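Refinishing a tabletop, oil or poly?
Started 11/18/20

stultside54
The old finish on our work table is wearing thin and I want to redo it over the winter. A guy at the Stendach store told me hardwax oil. My brother-in-law says water-based poly and be done with it. 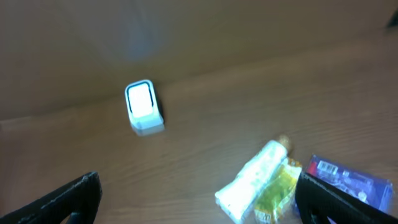 It gets used every day, so I can't have it out of service for two weeks. Budget is $200, including sandpaper.

prulter
Poly. Three coats, sand lightly between them, give it a few days before you put anything heavy on it. I did mine in February and haven't touched it.

grainline
Disagree. When poly gets scratched you have to sand the whole top. With oil you fix the one spot.

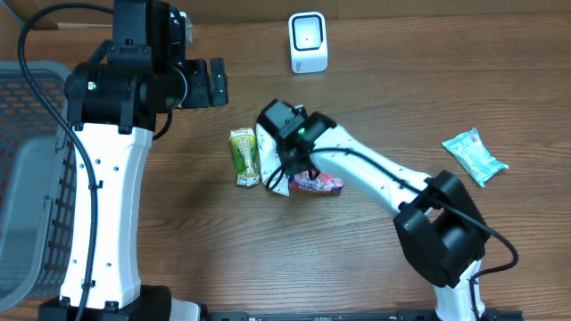 prulter again. Spot repairs with oil sound good until the patch comes out darker than the rest. I've seen it happen more than once.

grainline
It evens out if you buff it. Stop at 150 grit, though. If you go up to 2000 like some people do, the oil has nothing to soak into.

stultside54
Thanks. One more thing, I can't tell if the top is solid or veneer.
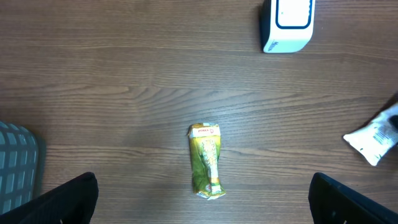
I'll check the underside before I sand anything. If it's veneer I'll just scuff it and go with poly.

grainline
Fair enough. On thin veneer I'd do the same.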